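홈 > 작업노트 > 포장·수납 > 식품 상자

2024년 3월 27일 수요일

Tarkatura 수납 시험, 식품 상자 항목. 오전에 바구니 치수와 상자 치수를 다시 대조함. 지난번 기록지에는 안치수와 바깥치수가 섞여 있어 313번 행부터 새로 적음. 단위는 전부 mm로 통일. Ravn 쪽 양식은 여백란이 없어 쓰지 않고 Nunetel 양식을 그대로 사용함.

상자는 세우지 않고 눕히는 조건만 진행. 세우는 조건은 무게중심이 높아 별도 항목으로 분리함.

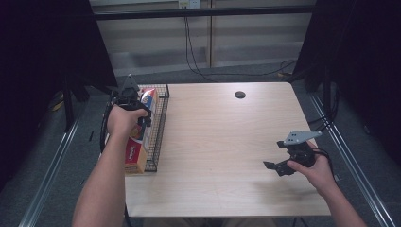 여유 치수는 길이 방향부터 본다. 폭 방향은 상자가 기울어도 테두리에 걸리는 일이 적어 나중에 재도 된다. 검은 철망 바구니를 탁자 왼쪽 가장자리에 앞뒤로 길게 두면 눕힌 상자가 바구니 길이를 거의 다 차지하므로, 앞뒤 끝에서 남는 틈을 각각 따로 기록할 것. 합산값만 적으면 한쪽으로 밀린 경우를 구분할 수 없음. 탁자 뒤쪽의 둥근 배선 구멍은 위치 기준점으로 쓴다. 자는 구멍 중심이 아니라 앞쪽 테두리에 맞춤.

기록 번호는 2211, 하중 조건은 800 g. 반복은 조건당 2회로 하고, 두 값의 차가 크면 바구니 위치부터 확인한다. 철망 눈에 상자 모서리가 물리면 그 회차는 버리고 다시 잰다.

남은 일: Tritis 바구니 안치수 측정, 세우는 조건용 표 작성. 8월 기록과의 비교는 표가 나온 뒤에 진행.

댓글 2 · 공유 0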